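Print this page | E-mail this page

Shelf task: how much should I change the toys between recordings?

posted by marek_t

Hello all. I am new on this board and English is my second language, so please be patient with long sentences.

I am helping at a small workshop in Rostthorpe where we record demonstrations for a policy that should tidy a shelf. The cell is two arms on one rail, driven by hand from two leader arms. We call the task Vulis. The person at the leader arms picks a plush toy from one level of the shelf and places it on another level, and each pick and place is saved as one episode. The goal is that the trained policy accepts any starting arrangement and sorts the toys by kind, one kind on each level.

We started in January and we have now 1,454 episodes. I was proud of this number until I trained on them. The result is good when the toys begin exactly like in our recordings. When I push one toy a little to the side, the gripper goes to the old place, closes on air, and then lifts very confidently with nothing in it. I have watched this so many times that I can hear it before I see it.

The layout we use as our standard has three levels, with the pink toys on the top board, the blue dolls on the middle board and the small magenta ones at the bottom. The shelf stands diagonally to the rail.

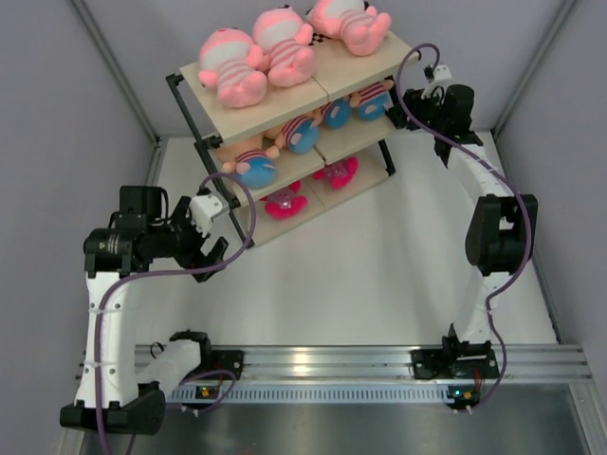
Standard layout of the Vulis shelf, both arms at the shelf.

The middle level is the difficult one. The board above hides part of the row, so the fixed camera does not see every doll completely. The operators learned to approach from the end of the row and they always do it the same way, because it is the fastest way. For them it is good. For the model I think it is poison.

What I want to ask:

How many different starting arrangements do I need, and how different should they be? Is it better to move the toys a little each time, or to make complete new layouts and record many episodes of each? And should I throw away the old episodes? It was five weeks of work for two persons and I would not like to tell them.

I should add that our episodes are between 22 seconds and one minute. The long ones are mostly from the middle level.

posted by Aileen Lagman

I ran a similar collection for a packing task at Rees, also with two arms and soft objects, so I can tell you what we did. Some of it may not fit you.

Do not throw the old episodes away. Keep them, but sample them less. We gave the old fixed-layout data a small weight and the new varied data a large weight, and this was better than either of them alone. The old episodes still teach how to close on a soft body and how to retreat without touching the board above. This knowledge does not depend on where the toy was.

For the new recordings, change the arrangement in every episode. Do not record thirty times the same layout and then thirty times another layout. With soft toys you have also the problem that the toy is never in the same shape after you squeezed it, so let it stay as it fell. Many operators like to make the toy pretty again before the next start. Ask them to stop this.

The way we chose the arrangements: I wrote a small script which printed a line before each episode, for example "two blue top, one pink middle, face down, rest as you like". The operator placed the toys by this line. Before the script we asked people to place the toys randomly, and people are very bad at random. They put everything near the front edge and they leave equal spaces between. When I made a plot of the start positions from one afternoon, it was almost a straight line.

Things to vary, in the order I would do it:

- which level each toy is on
- orientation, also face down and on the side
- distance from the edge of the board
- toys that touch or lie on each other
- the angle of the shelf to the rail, by a few degrees

The last one is easy to forget. If your shelf stays always at the same angle, the policy can learn the boards as fixed places in space, and then somebody cleans the cell and moves the shelf by a finger's width, and you are looking for a software bug for two days. Please believe me about the two days.

For the middle level I would look at the wrist first. Do you record a camera there? I could not tell from your post. If the fixed view is your only view, the model must guess what is under the board, and more data will help only slowly. A view from the gripper made the biggest difference in our project, bigger than any number of episodes.

About the approach from the end of the row: write it in the operator instructions that the approach side is also on the printed line. "Take from left." "Take from the center of the row." The operators will be slower and they will complain. Also record some corrections. Let the operator miss the toy a little on purpose, open, move back and take it properly. With perfect demonstrations only, the policy never saw an empty gripper, so it has no idea that this is a situation where something must be done. I think this is exactly your confident lift with nothing in it.

How many, I cannot say for your cell. We trained again after each day of recording and tested with 5 arrangements which we never recorded. They were drawn on paper and taped on the wall. When these stopped improving we changed what we recorded and did not simply record more.

posted by hexkey_9

just get more data. 1454 is nothing. also use bigger model

posted by Witum user

I agree mostly with Aileen, but I have one different opinion. I would not begin with everything varied at the same time. In our group we tried this, and the first policy was so weak that we could not understand which part was wrong.

We went in 3 steps. First only the position on one level was changed, then the level, then the orientation and the touching toys. After each step we trained and tested. It costs some more time, but you can see where it breaks. For soft toys it was the orientation for us. A toy which lies on its back and the same toy which lies on its belly can look like two different objects, and the good place to grip is also different.

Second thing, check which arm does the work. In a two-arm cell people have a favorite arm. Count in your episodes how many picks are with the left and how many with the right. We had one operator who used the left arm for almost everything, also for toys at the far right, with a very strange elbow. The policy copied the elbow. If there is a clear rule, for example each arm takes its own half, write it down and make everybody follow it. In the center you need a rule also, otherwise you teach the model to hesitate, and sometimes both arms go for the same toy.

Third, look at where your cables go during the long reaches. If a cable pulls a little on the wrist, the operator corrects it with the hand and does not notice. Then the recorded commands contain this correction. Fasten the cable again and your next recordings are different from the old ones. We now write a note in the episode log each time something mechanical is changed, even a cable tie.

For the length, 22 seconds is fine. I would look at the one-minute episodes by eye. Often there is a long pause in the beginning where the operator thinks. Cut the pause, or the policy will also stand and think.

Comments

marek_t: Thank you very much to all. We have no wrist camera at the moment. I asked for two and I will make the printed lines from tomorrow. I counted the arms for one batch and yes, the right arm is used much more on the middle level.

Aileen Lagman: Good. If you mount the wrist cameras, keep the old episodes in a separate folder, they will not have this view and your loader may fill it with black without telling you.

dorsal: Do the operators see the shelf directly or only on a screen? We had people leaning to look under the board, so they used information that was in no camera. After we gave them only the screen the demos were uglier but the policy improved.

marek_t: They see it directly, and they lean. I did not think about this. I will try the screen with one operator first.

hexkey_9: still say bigger model

Witum user: Marek, please write here what happened with the touching toys when you come to this step. Ours still takes two at once.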